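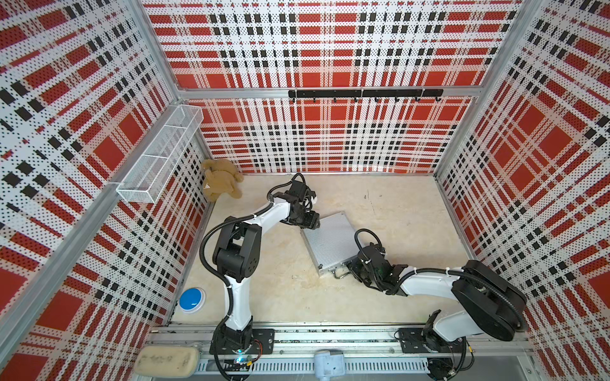

Quem mora em Coimbra do lado de cima sabe que ir ao mercado é a parte fácil. O problema é a volta! Desde que me mudei do apartamento perto do rio para este aqui (mais sol, aluguel melhor, uma janela que dá para os telhados), minha vida passou a ser medida em degraus, e foi por isso que em fevereiro comprei o carrinho de compras Gronach, aquele com três rodinhas de cada lado que giram para subir escada. Paguei 70 euros, o que me pareceu um absurdo no caixa e hoje me parece barato. A minha bolsa é cinza lisa, a única cor que tinha, e eu teria preferido mil vezes um xadrez vermelho, branco e preto como o dessas paredes com o ursinho sentado no canto. Mas vamos ao que interessa.

Primeiro, a subida. As três rodinhas ficam presas num eixo triangular e, quando a da frente encosta no degrau, o conjunto gira e a próxima assume. Na escada do meu prédio, de pedra, degraus baixos e gastos no meio, ele sobe quase sozinho. Na escadaria da rua, que tem degraus mais altos e um trecho torto que deve ter sido construído por alguém de mau humor, é preciso puxar com vontade e não parar no meio. Peguei o jeito em poucos dias: de costas no começo, de lado depois, e agora vou de frente conversando com a vizinha.

A capacidade eu testei sem piedade. Já levei 13 quilos de uma vez, entre batata, leite, sabão em pó e uma melancia que rolou por cima de tudo – e as rodas nem reclamaram. O pano da bolsa é grosso, tem um bolso atrás onde cabem o guarda-chuva e as chaves, e a tampa fecha com um cordão e duas fivelas. Peguei uma chuva daquelas de lado e o pão chegou seco.
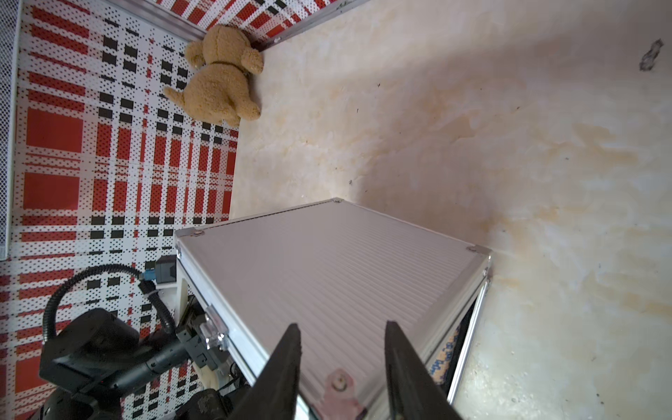
O ursinho de pelúcia no cantinho dele, encostado no xadrez.

Agora, a descida. Muita gente esquece de falar disso nas avaliações! Vazio, o Gronach desce batendo e faz um barulho que acorda a rua inteira. O Adebayo Adeyemi, meu vizinho do andar de baixo, me ouvia sair para a padaria e aparecia na porta para pedir um pão também. Acabei aprendendo a dobrar o carrinho e descer com ele debaixo do braço. Ele dobra em dois movimentos, fica fino e cabe atrás da porta da cozinha, o que num apartamento do tamanho do meu vale ouro.

O cabo merece um parágrafo só dele. É de espuma, comprido o bastante para quem é alto (eu sou) e tem uma trava de altura que no começo é bem dura. A minha só foi amolecer na segunda semana. A espuma já está marcada onde eu seguro, mas não soltou pedaço nenhum.

Antes dele eu tive um Drelemton, comprado logo que cheguei ao país, de duas rodas normais. No plano era ótimo, levinho, silencioso. Na escada era um castigo, e uma roda me abandonou na metade de uma ladeira com seis litros de água dentro. Se você mora na Baixa e tem elevador, compre o Drelemton e seja feliz. Para morro, nem pense duas vezes.

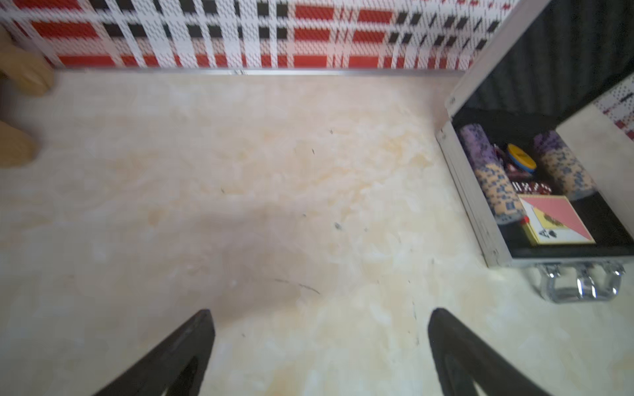

Superfície clara, desenho de mármore, com algumas marquinhas escuras.

Uma palavra sobre peças. Perdi uma das tampinhas das rodas numa calçada portuguesa (linda, traiçoeira) e escrevi para a loja onde comprei, a Omoregie, que fica perto da estação. Quem me respondeu foi o Aminu Obi, muito simpático, e a tampinha chegou pelo correio num envelope com um par de reserva. Não me cobraram nada! Eles vendem também a bolsa avulsa, então dá para trocar o pano e ficar com a estrutura. Estou só esperando aparecer uma estampa mais alegre.

O que eu mudaria: a descida barulhenta, a trava dura e a falta de um gancho para pendurar no carrinho do supermercado enquanto a gente faz as compras. Fora isso, uso quase todo dia, levo na feira, no correio, na lavanderia, e já emprestei para metade do prédio. Minha mãe veio do Brasil me visitar, puxou o carrinho uma vez até o terceiro andar e quer levar um igual na mala. Já medi: dobrado, sem as rodas, ele entra na diagonal.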